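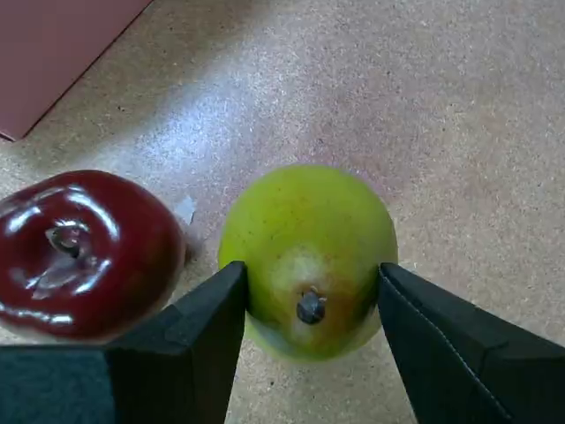

Indadico opens orders for the Sotance fruit box in June

I'm Romana Jelínek, I run the little display-fruit shop called Indadico, and I have news I've been sitting on all spring. The Sotance box is ready! It's our first boxed set of make-believe fruit, meant for kitchen counters, shop windows and anybody who paints still lifes and is tired of real pears going soft by the weekend.

You get dark grapes, a green pear and a shiny red apple. Kristýna Říha picked the colors and we argued over that red for weeks (she won, and I'm glad).

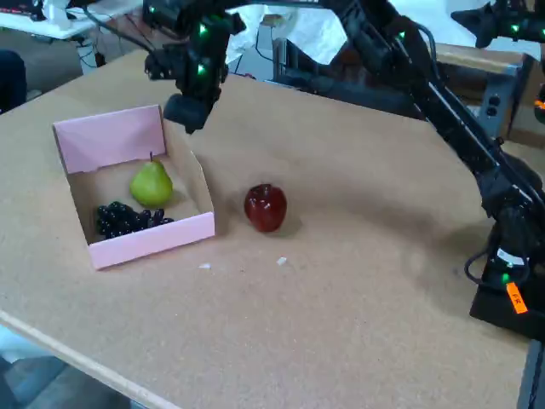
The box is pink on the outside and plain cardboard inside, with a tall back so you can stand it on a shelf and leave it open. We tried white first and it looked like a shoebox. I like the grapes at the front and the pear behind, but my partner Amr Abdel Rahman lines everything up by size – please do whatever you want with yours.

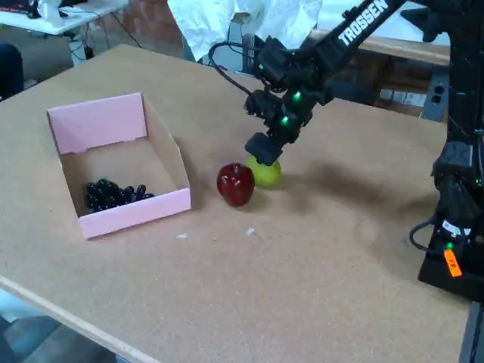
Photo: Matěj Skála for Indadico

The first run is 800 boxes, and 50 of those go to the Mikuš art school for their drawing classes. Shops can order through Flestasent, which handles all our shipping.
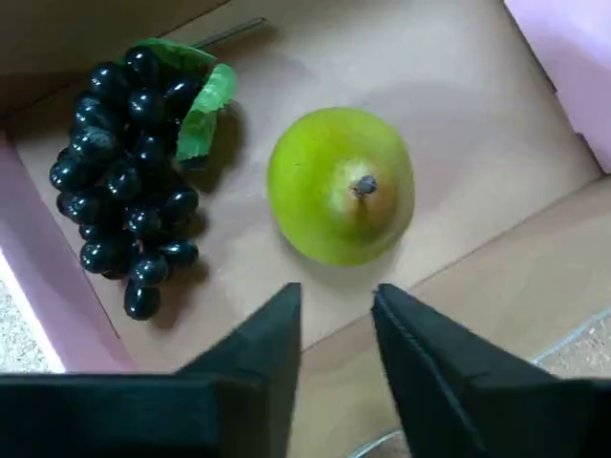 Oh, and the leaves on the grapes stay on this time. Quite a few of you wrote to me about the old bunch, so thank you for that.

For samples or prices, ask for Kyriaki Gavalas at the Indadico office, mornings are best.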